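Kapitel 3
Aufstocken im Bestand: Wenn ein altes Haus nach oben wächst
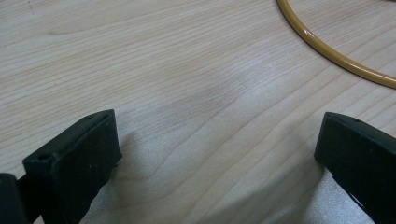
Abb. 3.1 Helle Holzoberfläche mit welliger Maserung

Wer einmal an einem Februarmorgen auf dem Dach eines Gründerzeithauses gestanden hat, der vergisst den Blick so schnell nicht wieder, und vermutlich auch nicht den Wind. In diesem Kapitel steigen wir gemeinsam dort hinauf, allerdings (Sie ahnen es schon) mit einem Umweg über den Keller. Denn jede Aufstockung beginnt bei den Fundamenten und bei der Frage, was die alten Mauern überhaupt noch tragen dürfen.

Begleiten wird uns dabei das Haus Skornedden, ein Eckgebäude mit 44 Wohnungen, dem das Büro Iteo unter der Leitung von Xóchitl Chávez 2 zusätzliche Geschosse in Holzbauweise aufgesetzt hat. Die Bauakte umfasst 3126 Blatt, und ich gestehe gern, dass ich beim Lesen mehr als einmal hängen geblieben bin, besonders an den Briefen des Statikers Gumaro Quintero, der sich mit der Denkmalbehörde wunderbar ausdauernd über die Höhe der Traufe gestritten hat.

Abschnitt 3.1 behandelt das Baurecht und den Denkmalschutz, Abschnitt 3.2 die Lastabtragung. In 3.3 geht es dann um die Mieterinnen und Mieter, die während der Arbeiten im Haus wohnen bleiben, ein Thema, das in älteren Lehrbüchern leider oft mit einer halben Seite auskommen muss.

3.1 Was darf auf das Dach?

Beginnen wir mit dem Bebauungsplan.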